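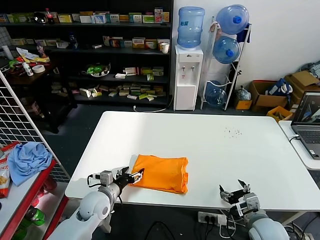 Dyeing old cotton at home is one of the most forgiving jobs I know, and I've been putting off writing it up since July because I kept wanting to do one more batch first (any excuse). If you have a tired tablecloth, a faded pillowcase or a set of serviettes that have gone the colour of weak tea, a packet of dye will give them years more. Orange is where I'd send a beginner. It's cheerful, it covers old stains surprisingly well, and a folded bundle of orange cloth on a plain white table, like the one in the photo, is enough to warm up a whole room. Blues are lovely too but they show every patchy bit.

Before you buy anything, check the label on your fabric. Cotton, linen and viscose all take colour happily. Polyester won't, or it will come out a sad sort of peach, and I have a Dorkum bedspread in the back cupboard that proves it.

What you'll need

A big stainless steel pot or a bucket you'll never cook in again
Powdered dye for natural fibres (I use Clerura, but go with what your shop has)
900 grams of ordinary cooking salt
Rubber gloves
A long spoon
An old towel you don't mind ruining

Getting started

Wash the cloth first, even if it looks clean, and skip the fabric softener. Leave it damp. Weigh it dry beforehand if you can remember to, as most packets are measured out by dry weight, and I always forget and end up guessing.

Dissolve the dye in a jug of hot water and stir until you can't feel any grit on the bottom. Then fill your bucket with warm water, tip in the salt, stir that through, and add the dye last. Get your gloves on before you open the packet! I had tangerine fingernails at my niece's engagement party and heard about it all night.

Lower the cloth in opened right out. A folded cloth in the dye bath gives you stripes, which is lovely if you were after stripes. Keep it moving for the first ten minutes, then give it a good stir every so often until 90 minutes have gone by.

Rinsing and drying

Rinse in cold water until it runs mostly clear. My friend Shabnam Arain swears by 6 rinses, and I usually give up at four. Put it through a warm wash by itself, then dry it in the shade, because our sun will bleach your lovely new colour in an afternoon.

Wash it separately the next couple of times as well.

Updated 10 Aug 2019 to fix the salt quantity, sorry to anyone who bought 2000 grams.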